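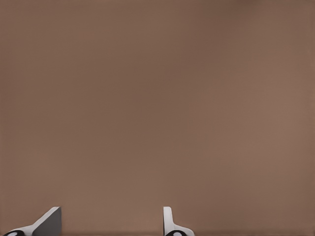

2023-05-13
Entered by Catinca Ursu, Commodity Markets Group

The purpose of this entry is to record the state of the roll-date work before the series are handed to Uwe Harms. The question remains whether the futures series should move to the next contract on a fixed day or on the day when open interest in the next contract overtakes the present one. For the plots in the working paper, a plain matt brown ground, a little lighter towards the right, was tried behind the price lines. The thin grey lines were lost against it and the group will return to white. The choice of roll rule matters a good deal more, and the remainder of this entry is given to it.

Two versions of the copper series were built from the same daily settlement prices. Version A rolls 10 trading days before expiry. Version B follows open interest. In quiet months the two can hardly be told apart. In months when the curve is steep they part company for several days, and the gap carries into the monthly returns. Elfriede Gerlach had expected the gap to close once the prices were back-adjusted. It narrowed but did not close. The adjustment had been made with the settlement price on the day after the roll in Version B and on the day itself in Version A. This has been corrected in the script and both versions must be run again.

The Sperling files were checked against the exchange calendar. Missing days fall into two kinds: true holidays, which are to be left out, and days on which the supplier repeated the previous price. The second kind is the more troublesome, as a repeated price gives a return of zero and pulls the volatility estimate down. Sipho Mahlangu proposes that a day be marked as stale when price and volume are both unchanged. The proposal is accepted for copper and zinc. It should not be applied to the tin series, where volume is often missing altogether.

Estimation. The regression of roll return on inventory change was run with 11 lags and again with 2. The sign on inventory is the same in both. The standard errors are wider than reported in the November draft, which used the ordinary formula and took no account of overlapping windows. The November table should not be quoted by anyone until it has been replaced. Thịnh Trịnh asks whether the lag length ought to be chosen by an information criterion – a fair point, though the sample is short and the criterion may simply choose the smallest model. Both results will be given in the appendix.

Storage of results. Output is now written to the Vunard folder, with the roll rule in the file name. Older files bearing no rule in the name are to be treated as Version A.

Outstanding:
Rerun both copper versions with the corrected adjustment (C. Ursu).
Stale-price marker for zinc (S. Mahlangu).
Ask Sperling how late price corrections are passed on, and whether the old value is kept (U. Harms).
Redraw the curve plots on white, with darker lines (E. Gerlach).
Tin: no decision taken.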